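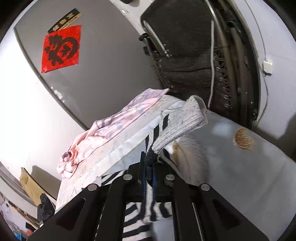

*Rantala Workshop Club, Home Handling Group. Page kept by Henrik Kohlhase, updated 2025-09-27*

## Laundry with a hand-held gripper: our house rules

Cloth is my favorite thing to teach with and also the thing I swear at most. Blocks and cups stay put. A striped cloth slides, folds under itself and brings half the pile with it, and then you have to decide whether that still counts as a pick (it does, if you follow the rule further down!). We started this page in April as a scribble on the cupboard door at Zandatwood, and it has grown. Here's what we go by now.

### Before you pick anything up

- Empty pockets. Coins and keys chew up jaw pads, and a pen is worse.
- Close zippers and fasten hooks. A bra hook in a jaw hinge cost me a whole evening.
- Wipe the pads with a barely damp cloth and let them dry. Lint makes them slick.
- Check the screws on the top plate with your fingers. If one turns, stop and get the driver. Please don't "just finish this pile."
- Look for cables. A charger cord hanging off a chair is easy to hook with a sleeve when you swing around.

### Picking

Come down from above, slowly, and let the pad press into the cloth a little before you close. On a mattress you can push further than you'd think, the padding gives. On a hard table go easy.

Fuzzy stuff is the pest. You go for a smooth cloth and the jaw comes up with a tuft of something dark and fluffy as well. Open, back off, pick the fuzz out by hand **with the jaw open and your other hand off the trigger**, then go again. Wagner Brito likes to shake it loose and I've asked him to quit doing that, it flings things behind the bed.

Grab one layer if you want to unfold, a good fat pinch if you only want to move it. For thin printed cotton I go for a crumpled end, there's more to hold. Socks: take the cuff, never the toe.

If two pieces come up together, it's one pick with a fault. Write it down as that. Don't put them back and pretend, I've done it myself and it made a mess of the log for weeks.

### What the log needs

We keep it short:

| Item | What we write |
|---|---|
| Surface | mattress, table, floor |
| Cloth | plain words, "striped cloth" is fine |
| Result | clean, fault, dropped |
| Pads | when last wiped |

A session is 40 picks, then a break. My wrist made that rule for me. We change pads after 698 picks even if they look okay, and if fewer than 85 percent of a session is clean, the tool goes on the bench before anyone uses it again.

### Other people's rooms

Ask first, every time, and ask again if you're moving from the living room to a bedroom. Leave the door decorations and the shelf clutter alone, and put the laundry back on the bed it came from. Folded would be nice.

Spare pads are in the Besero tin, 4 to a bag. If you take the last bag, tell Henrik (me) and I'll order more.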